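Two arms on one table, left hand drifts off the bars after warm-up
Posted in Small Robot Cells by Edvin Halvorsen, 30/01/2020

I look after a table cell at Jukholm with two arms over one white tabletop. The left arm has a multi-fingered hand and the right one has a parallel-jaw gripper. The job is to pick flat plastic bars with a hole at each end and lay them out in front of a small sign.

First thing in the morning both arms land where they should. After 42 minutes of running, the left hand comes down 2 mm off and the fingers close on the end of a bar instead of over the middle. The right arm stays good all day. I have run the homing routine again, swapped the bars for new ones and wiped the pads. Homing fixes it for a while, then it comes back.
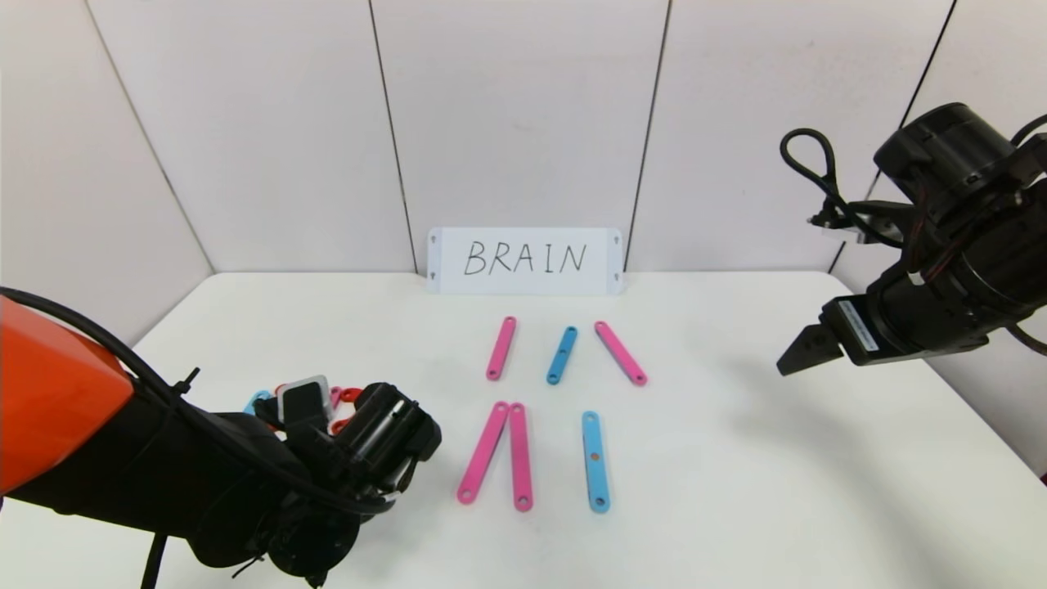

Both arms over the table, left hand on the side that drifts.

The table is bolted down and has not moved. I would like to know what to check before I send the arm out, as the last repair took until April.

Mariama Acheampong
Check the cable before anything else. On your left arm the black cable loops across the orange cover. We had the same thing on a cell at Fatstead. The outer jacket stiffened up and the loop pulled on the wrist every time the arm reached out, and it got worse as the day went on.

Power the arm down and lock it out first. Then support the wrist, undo the nearest cable clip and see whether the loop lies easy or springs back. If it springs, give it more slack and put the clip back loosely enough that the cable can slide. Do not use a zip tie pulled tight.

If the cable is fine, look at the screws on the hand mount. Mark each one across the head with a paint pen, run the cell until it drifts and see if a mark has moved. Ours had one that had backed out a quarter turn. Go by the torque figure in your own manual, they differ between mounts.

After that you need to teach the left arm its table points again. Do it warm, not straight after switching on.

atar63
Could be the table. Put a level on it.

Akpalu
He says the table is bolted down, and the right arm would be off too if it had shifted. I agree with teaching the points warm. We run an empty cycle for half an hour every morning before the first bar gets picked, and the points are taught after that. Write down the joint values for one fixed point cold and again warm. If only one joint changes, you know where to look and you can tell the repair shop which one it is.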